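Salel Handheld Gripper Comparison, Dedmont Room Set
README, revision 3
Maintained by Canan Dursun
Last edited 2020-09-08

Summary

This release contains 468 recordings made with two-handed, hand-held grippers in a single furnished room at the Dedmont site. It was put together to compare two finger profiles (A and B) and two camera placements (head and tool) under the same household tasks. It is meant for people choosing hardware for their own collection work and for anyone checking a tracking pipeline against short indoor recordings. It is too small and too uniform to train a general policy on, and we don't recommend trying.

The release replaces the March version. Recordings carried over from March keep their old numbers. The calibration files do not, so please discard any local copies.

What was compared

Finger profile A is a straight pad with a flat inner face. Finger profile B is a curved, hollowed profile that gives way slightly when it closes on something soft. Both mount on the same body and use the same trigger linkage. Stankevičius drew profile B after the straight pads kept creasing rolled cloth at the contact line and then dropping it on release.

Camera placement "head" looks down over the operator's forearms and covers both hands and a fair part of the floor. Camera placement "tool" sits on the gripper body and looks outward past the fingers. Every recording was made with both placements running. The comparison is in how much of each task can be recovered from one stream alone.

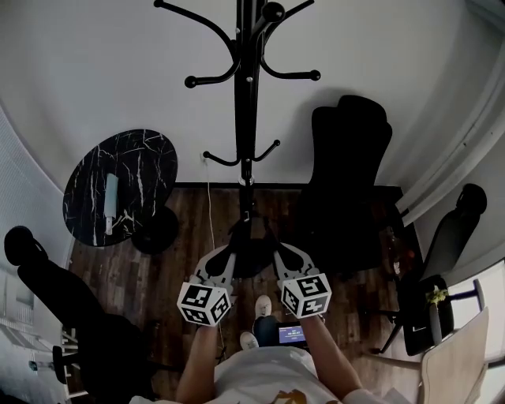

Clock handling is the part of this release most likely to cause trouble. The streams are recorded independently and aligned afterwards. The offset for each recording is stored in sync.csv, one row per recording, in milliseconds, with positive values meaning that the tool stream started later. Do not align on file creation time. In 40 recordings the offset was corrected by hand after the automatic match failed; these rows have manual set to 1. If you need strict timing, drop them.

Marker poses are computed per stream and are not fused. A pose is written only when at least one face passes the decoder's confidence check. Missing poses are left empty – they are not interpolated and not filled with the last good value. Earlier users asked for a filled version. The script fill_gaps.py will produce one, with a maximum gap length you set yourself.

Tasks

Four tasks are included.

pick_roll: pick up a rolled soft item from a tabletop and hold it clear of the surface.
move_roll: pick up the same item, turn it to a requested angle, and put it down again.
hang: place a soft item on a hook of a standing rack.
unhang: remove a soft item from a hook and lower it to a table.

Each task was recorded with both finger profiles. Starting positions of the item were varied by the operator from a printed card. The position of the furniture was not fixed between sessions and should not be used as a reference frame. Operators were free to choose which hand led. The leading hand is noted in the lead field and was filled in after the fact by a second person.

Results in short

Profile B did better on pick_roll and move_roll. The main gain was on release: the item stayed where it was put more often, and operators needed fewer second attempts. On hang the two profiles were close. On unhang profile A was slightly better, as the flat face is easier to slide between the fabric and the hook.

The head stream is enough to recover which hand did what in nearly all of the recordings. It is weak on fine contact, particularly when the operator leans over the item. The tool stream is strong on contact and weak on everything else. Its view swings quickly when the operator turns, and tracking restarts are common during hang.
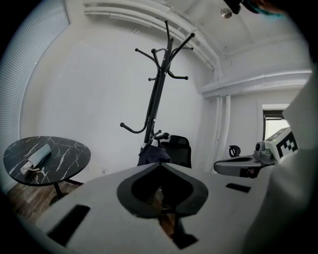

Room geometry matters more for the tool stream than we expected when planning the work. The lens is wide enough that straight edges bend strongly toward the border, and the pinhole model shipped in March was a poor fit there. The current calibration uses a fisheye model with four coefficients. Points near the center of the view, such as the pole of the coat rack, reproject well under either model. Long edges out at the side, window blinds for instance, or pipes running along the ceiling, are where the old model breaks down. If you plan to mask the gripper body, use a generous border: it takes up the lower half of the view, and its pale surface produces few usable features.

A second effect is worth noting. Plain white walls give the visual tracker little to hold on to. Where a recording faces a bare wall for long, drift is visible in the trajectory, and the quality field is lowered by one step. We considered adding printed posters to the walls and decided against it, as the point was to test in a room left as it was.

Fields

id: recording number, integer. Numbers are not continuous.
task: one of the four names above.
finger: A or B.
lead: left, right or mixed.
quality: 0 to 3, where 3 is best. Assigned by one reviewer.
manual: 1 if the offset was corrected by hand, otherwise 0.
notes: free text, often empty.

Of the 468 recordings, 303 have quality 3. The comparison tables in results.csv use only these. The rest are kept for people who want failure cases or who disagree with our grading.

Known problems

Trigger width is reported in raw encoder counts. The closed position reads 1,533 on the reference unit and differs on the others. Per-unit zero values are in units.csv. Subtract before comparing.

Profile B flexes under load. Encoder width therefore understates how far the fingertips have spread on a thick item. We have no direct measurement of tip position.

Strong daylight from the window side washes out marker faces turned toward it. Expect runs of empty poses for one hand in recordings from the brighter part of the day.

The quality grades come from one person. A second reading was started and has not been finished.

The lead field is unreliable for move_roll. Hands swap during the turn, and the value "mixed" was only introduced partway through labeling.

Not included

Audio was removed. Raw inertial data is available on request from the maintainer – it is large and the format is awkward. CAD files for profile B are held in the Pelwood repository under separate terms. Arm replay logs are planned for a later release and will be versioned separately.

Changes since March

Fisheye calibration replaces pinhole for the tool stream.
Offsets recomputed for all recordings.
lead field added.
Task name "pick_towel" changed to "pick_roll".
Duplicate entries removed from the index.
fill_gaps.py added.

Contact

Send corrections to Canan Dursun with the recording number and the stream in the subject line. Reports about alignment should include the row from sync.csv as you have it.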